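Zedness gig list: README

Hello! Princess Ambrosio here. I've been keeping lists of gigs since school, first in notebooks and then in a spreadsheet that got out of hand, and this is the bit of it that seemed worth sharing. It covers one band, Zedness, and every show of theirs I could find a setlist for. If you've never heard them, start with the Drurkholm album (play it loud, skip the hidden track) and come back.

Last updated March 28, 2018.

What you get

684 rows, one row per song played, in a plain CSV. There are 2 files: songs.csv is the main one, and shows.csv has the venue, the town and who was supporting. They join up on the show_id column. The list covers 59 shows, and yes, I know there were more. If you have a setlist I haven't, send it over!

Columns in songs.csv

show_id: my own numbering, not in date order, sorry
position: where the song came in the set, with encores carrying straight on
title: spelled the way the band spells it on the sleeve, so Piretari has one R in the middle however it was written on the night
cover: yes or no
source: tape, paper or memory
notes: whatever I felt like writing

Things to watch out for

Anything marked "memory" is somebody's memory, often mine, and I was usually at the bar for the second song. Please don't start fights over those rows.

The November tour is a mess. They swapped the opening song most nights and two of the paper setlists I was given were plainly written before the show and then ignored. Where the tape and the paper disagree I've gone with the tape.

Pangilinan is a song AND the name of the band who supported them for a while, which has caused me no end of grief. In songs.csv it's always the song. In shows.csv it's always the support band.

Three rows have no title at all. They're instrumentals, they never came out, and the fans' names for them are too rude or too dull to use.

Using it

Do what you like with it, just say where you got it. If you make a chart out of it I'd love to see one (I tried to do one of opening songs and it looked like a dropped plate of spaghetti). Corrections by email please, with the show_id in the subject line or I'll lose them.

Still to do: song lengths, and sorting out the town names in shows.csv, where I've been very inconsistent about accents.

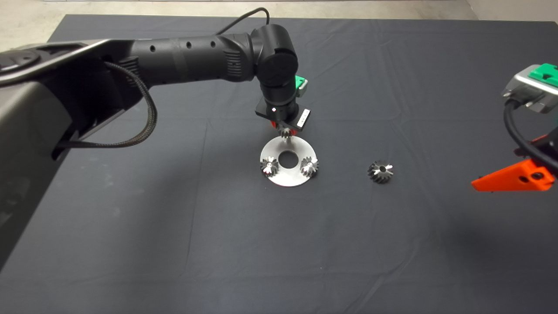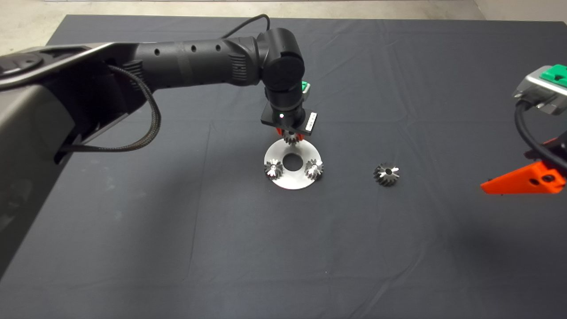
Both pictures: black robot arm over a dark grey cloth.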